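# Distix Two-Finger Gripper, Classroom Edition

The Distix gripper is supplied to secondary schools, technical colleges and student clubs that teach robotics as part of a regular course or prepare teams for competition. It is intended for small-part and cable-handling exercises under the supervision of an instructor. Each unit is delivered assembled and tested, with a mounting plate, a spare set of fingers and a printed course guide.

**Linkage:** black plates, joined with hex-socket screws
**Payload:** 275 g
**Maximum opening:** 100 mm
**Fingers:** 2, replaceable
**Course guide:** 53 pages, classroom license included

The course guide was written by Zofia Wieczorek and reviewed by Ksawery Tokarz, who coaches the student robotics club at Udton Technical School. Its final unit is devoted to work inside a desktop computer case, where students must bring the fingers to a SATA data cable without disturbing the power wires and memory nearby. The Udton club meets on Thursday afternoons and uses the same unit to prepare for the Sorkwood Student Challenge.
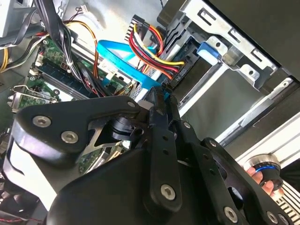
**Can one gripper be shared by more than one student team?**

Sharing is permitted under the classroom license. Each team should save its own settings file and run the short calibration routine at the start of its session. Schools entering several teams in a competition should check the event rules on shared equipment before registering.

## Ordering and Service

Orders from schools and registered clubs are handled by Sadowski Educational Supply. Please state the model of arm to which the gripper will be attached, as the mounting plate is drilled to match. Orders for the fall term should be received before the end of August.

Replacement fingers and screw sets are sold separately. Units returned for service must be sent with the mounting plate attached and a copy of the original packing slip.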